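## 3.2 Utensil holders and the order of return

The second group of storage objects consists of free-standing holders in which one part receives utensils from above and another receives them by hanging.
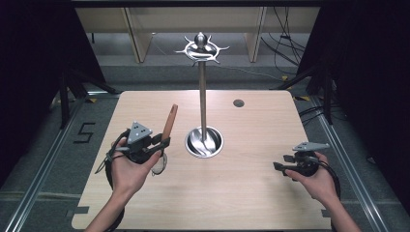
**Figure 4.** Stainless steel utensil holder on a light wooden tabletop. A metal spoon rests in the cup at the base; hooks radiate from the ring-shaped top piece.

The holder in Figure 4 combines both modes of storage on a single vertical axis. The cup is round and polished, and a thin rod rises from it to a ring with several small hooks and a spherical knob. We refer to the two parts as the lower and upper stations. Espinoza and Barrientos used the terms "well" and "crown" in their earlier report on the Brornance kitchens. We have not kept those terms, as "well" was also applied there to sink inserts.

The stations differ in what they ask of the person putting an item away. Placement in the lower station requires that one end of the utensil clear the rim of the cup. Once it has done so, the item may be released at nearly any angle and will come to rest against the wall. Placement in the upper station requires a hole or loop in the handle and alignment of that opening with a single hook. An item without an opening has only one possible station, and we coded such items separately (class L). Items that could be stored in either station were coded E.

The full set of observations comprises 1,456 returns, where a return is defined as the interval between lifting an item from the work surface and releasing it in its storage position. Of these, 946 involved class E items and are the basis for the comparison of stations. A further 393 involved class L items. The remainder were returns in which the item was set down again on the work surface before reaching the holder. They are excluded from the timing analysis but retained in the counts of interrupted actions in Section 4.

Two features of the holder were expected to affect station choice. The first is the position of the rod. Because it rises from the cup, it divides the space above the opening, and a long utensil lowered from the far side must pass close to it. The second is occupancy. A spoon already resting in the cup reduces the free opening and may shift when a second item is added. We therefore recorded the contents of the cup at the start of each return, using the categories empty, single item, and multiple items. Figure 4 corresponds to the single item category.

Occupancy of the upper station was recorded by hook. Hooks were labeled clockwise from the side nearest the participant, and the labels were reassigned if the holder was turned. Leitner coded all sessions, and Farías independently recoded a subset. Disagreements were confined mainly to the moment of release at the upper station, where a handle may touch the hook well before the hand lets go. The later of the two moments was used throughout.

Participants were given up to 7 items per session, mixed across classes and laid on the table before the first return. No instruction was given as to station or order. The holder was not fixed to the table, and any displacement of the base was noted in the session record along with the station in use at the time.

The Monula rack, described in Section 3.3, offers hooks only and was used to separate the effect of hanging from the effect of having a choice.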